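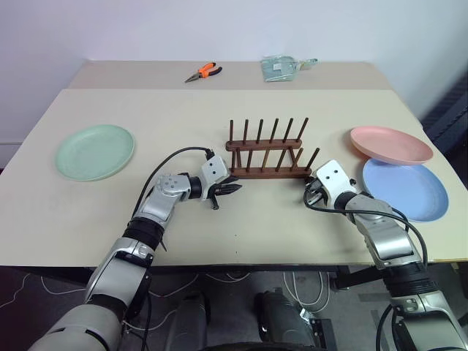
El Flultora 2 es un juego de retención para el cable de pinza en estaciones de dos brazos. Sustituye a la primera versión, retirada del catálogo en mayo por el fallo que se explica en esta página. Está pensado para montajes en los que el cable queda al aire entre el antebrazo y la muñeca, como en el brazo izquierdo de la estación del escurreplatos, donde sube en bucle y entra por la parte superior de la carcasa de la pinza. En el brazo derecho el cable describe un arco largo hacia atrás y pasa por delante del plato azul. Esos son los dos tramos que hay que sujetar.

Ladlow
Flultora 2, juego de retención de cable
Referencia: 342
Estado: disponible
Sustituye a: Flultora (primera versión, no instalar)

Aviso de seguridad sobre la primera versión

La brida de la primera versión podía deslizarse por el antebrazo tras muchos giros de muñeca. Al deslizarse, el bucle crecía y podía engancharse en piezas verticales de la mesa de trabajo. El tirón sacaba parcialmente el conector, la pinza se quedaba sin señal y el brazo seguía su trayectoria. El controlador no siempre registraba el fallo, ya que el contacto se recuperaba al volver el brazo a reposo.

El caso que permitió localizarlo llegó del taller de Palaniappan. Una pinza dejó de responder con un plato cogido y el brazo siguió bajando hasta apoyarlo contra el soporte. El plato se rajó y un operario, que había metido la mano para retirarlo sin pulsar la parada, recibió un golpe leve en los nudillos. El informe de Hongmei Fang, responsable del taller, describía marcas de roce en la funda del cable que coincidían con la separación entre las clavijas. Con ese dato repetimos el enganche en nuestro banco.

Si tiene instalada la primera versión, deje la estación fuera de servicio hasta cambiarla. Apretar más la brida no resuelve el problema y puede dañar la funda.

Qué cambia

La brida única se ha sustituido por una abrazadera de dos mitades con forro de goma, que se cierra con tornillos sobre el antebrazo. Se añade un freno de conector que impide que la clavija salga por tracción. El cable entre ambos puntos va guiado por una espiral flexible que limita la altura del bucle.
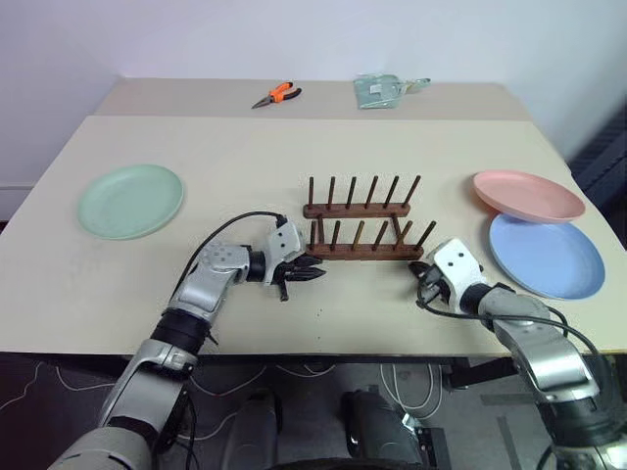 La distancia entre brazos es lo primero que hay que comprobar antes del montaje. El deslizamiento aparecía sobre todo en tareas en las que las dos pinzas trabajan muy cerca una de otra y las muñecas giran para acercarse a la pieza desde un lado. Con dos escurreplatos de madera colocados uno detrás del otro, la dificultad aumenta: las pinzas quedan enfrentadas delante del soporte delantero y, para llegar al trasero, hay que pasar por encima de una fila de clavijas. El cable debe librar esa fila en todo el recorrido, también con la pinza inclinada.

Contenido

Abrazaderas de antebrazo, 2 unidades
Frenos de conector, 2 unidades
Espiral guía, 2 tramos
Tornillería y llave hexagonal
Hoja de comprobación

Datos técnicos

Peso por brazo: 77 g
Holgura máxima del cable con la muñeca recta: 5 mm sobre la espiral
Material de la abrazadera: aluminio anodizado
Forro: goma de nitrilo
Compatible con el registro de eventos Clerkow

Montaje

1. Corte la alimentación de los dos brazos, aunque solo vaya a trabajar en uno. Espere a que los frenos queden echados.
2. Retire la brida antigua y revise la funda del cable. Si hay cortes o se ve la malla, cambie el cable.
3. Coloque la abrazadera en el antebrazo, sin tapar la junta negra de giro.
4. Pase el cable por la espiral y cierre el freno sobre el conector.
5. Gire la muñeca a mano hasta los dos topes. El cable no debe quedar tenso en ninguno.
6. Introduzca el peso añadido en la configuración de carga de la pinza.
7. Haga el primer ciclo a velocidad reducida y sin nadie al alcance de los brazos. 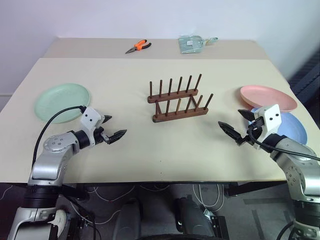
La comprobación se repite cada vez que se cambia la disposición de la mesa. Un soporte más alto o girado modifica el paso del cable, y lo que antes libraba puede dejar de hacerlo. Anote la fecha en la hoja incluida.

Pérdida de señal en la pinza

En estaciones con Clerkow, active la parada por pérdida de señal en ambos brazos. Viene desactivada en instalaciones anteriores a este aviso. El juego reduce el riesgo de desconexión, pero no sustituye a esa parada ni al pulsador de emergencia. Si una pinza deja de responder, pulse la parada antes de acercar las manos, aunque el brazo parezca quieto.

Cambio de la primera versión

El cambio no tiene coste. Escriba a soporte técnico, a la atención de Mihret Yimer, e indique el número de serie de la estación y si ha observado desconexiones. Adjunte el registro de eventos si lo conserva. Las bridas retiradas deben devolverse en la misma caja; las que muestran desgaste nos sirven para el seguimiento del fallo.

Los cables con la funda dañada por un enganche se reponen en el mismo envío.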